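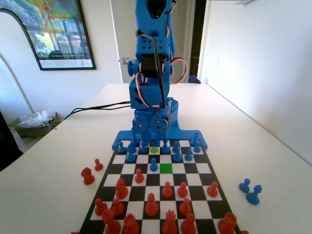 Protokoll der Sitzung der Arbeitsgruppe Trinkwassernetz

6. November 2023
Verfasst von der Schriftführung der Arbeitsgruppe

Ort: Betriebsgebäude Geter, Besprechungsraum im Obergeschoss
Vertreten: Netzbetrieb, Planung, Labor, Rechnungswesen, Ingenieurbüro Torvik (zu TOP 2 und 3)
Entschuldigt: Messstellenbetrieb
Beschlussfähigkeit: gegeben

TOP 1 Genehmigung von Tagesordnung und letztem Protokoll

Die Tagesordnung wird um den Punkt »Hydrantenprüfung« ergänzt (neu TOP 5). Das Protokoll der Juni-Sitzung wird mit einer Änderung genehmigt: Unter TOP 4 ist »Absperrschieber« durch »Absperrklappe« zu ersetzen. Die berichtigte Fassung wird abgelegt.

TOP 2 Wasserverluste in der Druckzone Cunby

Das Ingenieurbüro Torvik stellt die Auswertung der Nachtmindestverbräuche vor. Grundlage sind die Durchflusswerte am Zonenzähler im Übergabeschacht, aufgezeichnet im Viertelstundentakt. Der Nachtmindestverbrauch liegt im Auswertungszeitraum dauerhaft über dem Wert, der sich aus der Zahl der Hausanschlüsse und dem angesetzten Grundverbrauch ergibt. Ein sprunghafter Anstieg ist in der Ganglinie nicht zu erkennen. Das Büro geht daher von mehreren kleineren Leckstellen aus, vorrangig an Anbohrarmaturen der älteren Graugussabschnitte.

Der Netzbetrieb weist darauf hin, dass in der Zone zwei gewerbliche Abnehmer mit Nachtentnahme angeschlossen sind. Deren Zähler werden bisher nur jährlich abgelesen. Die Bilanz ist ohne diese Werte nur eingeschränkt belastbar. Torvik bestätigt dies. Die Entnahmen sind in der vorgelegten Rechnung pauschal berücksichtigt; die Pauschale stammt aus der Erstberechnung der Zone und wurde nicht fortgeschrieben.

Die Planung fragt nach der Messunsicherheit des Zonenzählers bei kleinen Durchflüssen. Das Gerät ist für den Löschwasserfall ausgelegt und arbeitet nachts im unteren Messbereich. Ein Vergleich mit einem Aufschnallgerät wird für sinnvoll gehalten. Die gerade Einlaufstrecke im Schacht ist knapp, der Messort muss vorab geprüft werden.

Beschluss: Beide gewerblichen Zähler werden mit Datenloggern ausgerüstet. Anschließend wird die Bilanz neu gerechnet. Die Vorortung mit Geräuschloggern beginnt unabhängig davon im nördlichen Teil der Zone.
Zuständig: Netzbetrieb, Torvik
Abstimmung: einstimmig

TOP 3 Erneuerung der Versorgungsleitung am Grorker

Für den Abschnitt zwischen Hochbehälterzufahrt und Abzweig Unterdorf liegen zwei Varianten vor.

Variante A: offene Bauweise in neuer Trasse, Baulänge 238 m, Leitung DN 150 aus duktilem Gusseisen mit Zementmörtelauskleidung.
Variante B: Berstlining in der Bestandstrasse, Baulänge 219 m, Leitung aus PE 100-RC mit Schutzmantel.

Torvik erläutert die Randbedingungen. Variante B erfordert weniger Oberflächenwiederherstellung, setzt aber eine Notversorgung über die gesamte Bauzeit voraus. Im mittleren Drittel quert die Bestandsleitung einen verrohrten Graben mit geringer Überdeckung. Der lichte Abstand ist aus den Plänen nicht zu entnehmen. Eine Schädigung der Verrohrung durch die verdrängten Scherben kann ohne Suchschachtung nicht ausgeschlossen werden.

Das Rechnungswesen bittet, die Kosten der Notversorgung als eigene Position auszuweisen. In der vorliegenden Kostenberechnung sind sie in der Baustelleneinrichtung enthalten, ein Vergleich der Varianten ist so nicht möglich. Die Planung ergänzt, dass bei Variante A eine Grunddienstbarkeit einzuholen ist. Das betroffene Flurstück ist verpachtet.

Eine Entscheidung wird vertagt. Vor der nächsten Sitzung sind vorzulegen:

- Ergebnis der Suchschachtung an der Grabenquerung
- überarbeitete Kostenberechnung mit getrennter Notversorgung
- Stellungnahme des Grundstückseigentümers zu Variante A

TOP 4 Trübung und Spülplan

Das Labor berichtet über die Befunde seit der letzten Sitzung. Die mikrobiologischen Parameter waren an allen Probenahmestellen unauffällig. An der Endstrangentnahme Unterdorf wurde erhöhte Trübung festgestellt, die Nachprobe nach Spülung war ohne Befund. Das Labor führt den Wert auf Ablagerungen bei geringer Fließgeschwindigkeit zurück.

Das Spülintervall für diesen Endstrang wird auf 30 Tage verkürzt. Die Spülungen sind mit Uhrzeit, Spülmenge und Trübung zu Beginn und Ende im Betriebstagebuch einzutragen. Der Vorschlag, eine automatische Spüleinrichtung zu beschaffen, wird zurückgestellt, bis die Ableitung des Spülwassers geklärt ist.

TOP 5 Hydrantenprüfung

Die Prüfung der Unterflurhydranten ist bis auf den Bereich Geter-Süd abgeschlossen. Vier Hydranten wurden als nicht funktionsfähig gemeldet, davon einer mit defekter Selbstentleerung. Der Austausch erfolgt vor der Frostperiode. Die Feuerwehr ist über die gesperrten Entnahmestellen unterrichtet. Fehlende Hinweisschilder werden nachbestellt; die Maßangaben sind vor der Montage mit dem Bestandsplan abzugleichen.

TOP 6 Verschiedenes

Die Schachtabdeckung am Übergabeschacht Cunby klappert bei Überfahrt. Der Netzbetrieb prüft die Auflage.

Der Messstellenbetrieb hat schriftlich um Übersendung der aktuellen Zählerliste gebeten. Die Liste wird mit dem Protokoll verschickt.

Die nächste Sitzung wird nach Vorliegen der Unterlagen zu TOP 3 einberufen.

Anlagen: Ganglinien Zone Cunby; Lageplan Varianten A und B; Mängelliste Hydranten

Weitere Protokolle und Unterlagen
Protokoll der Juni-Sitzung (berichtigte Fassung)
Spülplan Unterdorf
Merkblatt Notversorgung bei Leitungsarbeiten
Probenahmestellen im Versorgungsgebiet

Kontakt | Impressum | Datenschutz | © Arbeitsgruppe Trinkwassernetz | Nach oben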